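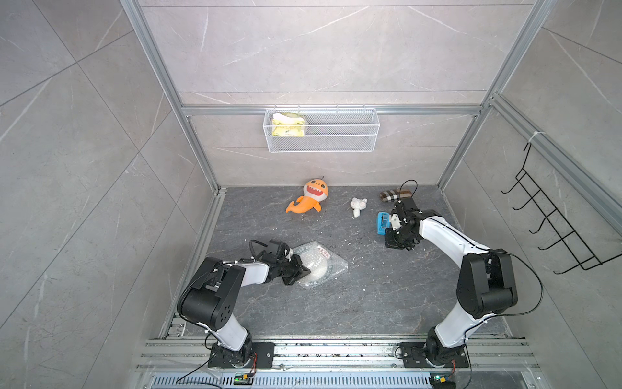 March 9, 2021
By Fung-ping Liao

Kwok has been telling people how to tidy small spaces for 22 years, and the first thing I learned over at the Clurnside workshop is that Kwok does not believe in drawers. "A drawer is where stuff goes so you can stop thinking about it," Kwok told me before I'd even gotten my coat off (I have a lot of drawers, so I kept quiet). What Kwok likes is a wall. Hang a white wire basket at the back, the kind you can see straight through, and put the cleaning cloth in it, and there's your cloth, bright yellow, every time you look up. Same idea with the black rack on the right wall, five hooks, held up with a zip tie. I asked if a zip tie wasn't a little bit cheap. "It's very cheap! I love them. You change your mind, you snip it, you move the rack over. Try that with a screw in stone."

The marbled walls do look fancy, I have to say. I expected Kwok to be proud of them, but mostly we talked about how they wipe down. Kwok's old place in Varcombe had rough painted brick, and apparently dust just moved in and paid rent. "I'd go over it with a cloth and the cloth would come apart. I spent a whole August picking yellow fuzz off a wall."

Then we got to the floor, and I had to ask about the plush shark. It's orange, it has an enormous toothy grin, and I wanted to take it home. Kwok laughed and said everybody goes for the shark first, and that's the trouble with soft toys when you're sorting. "You pick up the cute one, you start remembering things, and now it's dinner time and you've sorted one shark." So what do you do? "Start with the boring thing. Always. Start with the tape."
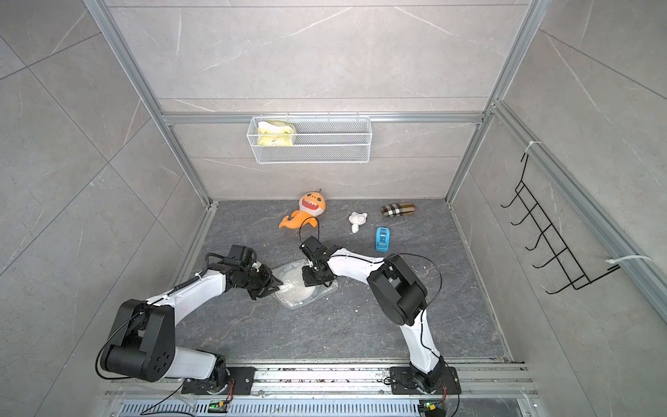
I tried this at home, by the way, and it works pretty well, though I did get stuck on a box of birthday cards for 2 hours. When I confessed, Kwok was nice about it. Paper is hard, paper is the last thing you should do, and if you've got kids' drawings you should leave them for another day entirely.

We went back and forth on how much a basket should hold. I fill mine right up to the rim, and Kwok thinks that's terrible. "If you have to lift three things to get to the one you want, you'll leave the one you want out on the counter next time. Leave some room in there." I said empty space in a basket makes me nervous, like I've wasted it. "That's what the space is for, so you've got somewhere to put a thing when your hands are full."

Kwok is writing all of this down for a little handbook called Clumov, and no, I couldn't get an explanation of the name, just a big grin. The draft has a long chapter on hooks and a much shorter one on pouches and slippers and other floppy stuff that won't stand up by itself. The advice there is to lay it flat and quit fighting it.

I went home and took the bottom drawer out of my desk. It's still sitting in the hallway, full, and I keep walking around it.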